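Plastic Cups on a Clear Rack: Getting a Work Table in Order

By Gerrit Magagula

I love a plain plastic cup. Light, tough, stackable, cheap enough that you stop worrying about it. At our shared studio in Misdale we own 128 of them, and for years they lived wherever people put them down. Then we tried a see-through rack on the big brown table, and I'm a total convert! If your drinks corner shares space with a desk, give this an afternoon.

What you need

Tall cups, all one shape
A clear acrylic rack with slots
Dish soap and a soft sponge
2 lint-free towels

Step 1: Pick one cup and stick with it

Go for a tall cup that narrows a little toward the bottom. The taper makes it easy to hold, and cups like this nest well when you put the spares away. We went with light blue, and it looks great next to white desks and brown tabletops. A matte finish is my favorite – it hides fingerprints and tiny scratches so much better than a shiny one.

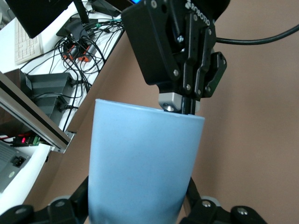
Step 2: Wash and check the rim

Warm water, a drop of soap, and a good swirl with the sponge. Run a fingertip all the way along the rim. Any nick or rough spot and the cup goes off to hold pencils (ours go to the Fourie room, where they're always short). Check the inside too, especially down at the bottom where coffee likes to settle.

Step 3: Place the rack

Put it near the middle of the table so people can reach it from either side, with the slots running the way you naturally reach. Leave a hand's width clear all around. Clear acrylic almost disappears on a brown surface, and I think that's lovely, but do tell newcomers where it is before they set a bag down on it!

Step 4: Load it up

Hold each cup low, near the base, and keep your fingers away from the rim. Tip it over the rack and lower it slowly. Start at the far end and work toward yourself. Stop at 4 cups if your rack is a small one – a crowded rack is a pain to unload. 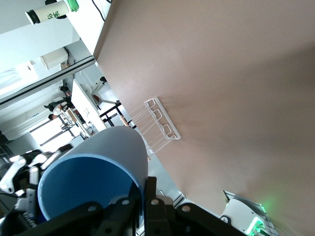
A light blue cup and the clear rack on the brown tabletop.

Step 5: Keep it going

Wipe the rack with a damp cloth every evening; it takes about 2 minutes. Skip scouring pads, as acrylic scratches easily. Ours gets a proper soak in October, when the Horna group moves back in for the winter.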